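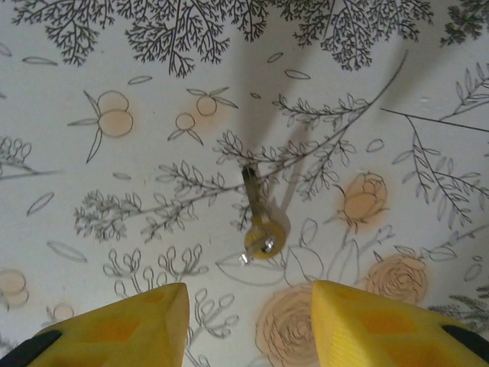

Dredgate Footpath Renewal: progress report to the Bemley Fund
2019-07-09

The path now reaches the creek. It was supposed to cross it, but the footbridge is still in Hallia, where the fabricator has finished two of the four spans and has stopped answering emails about the other two. We have started telephoning at lunchtime, with better results.

Gravel: 500 metres laid and rolled. The Jemal end drains well. The Dredgate end drains into the neighbouring paddock, whose owner has written to us, at length and in colour. A culvert is ordered.

Spending is on budget apart from signage, which went over by $3000 after the council changed its preferred shade of green. The old signs are in the shed if the Fund would like one.

Still to do before December:
Remaining two spans
Culvert and handrails
Seat at the lookout, once we agree which way it faces

We ask that the second instalment be released on the usual terms. The fabricator has asked as well, and he did manage that by email.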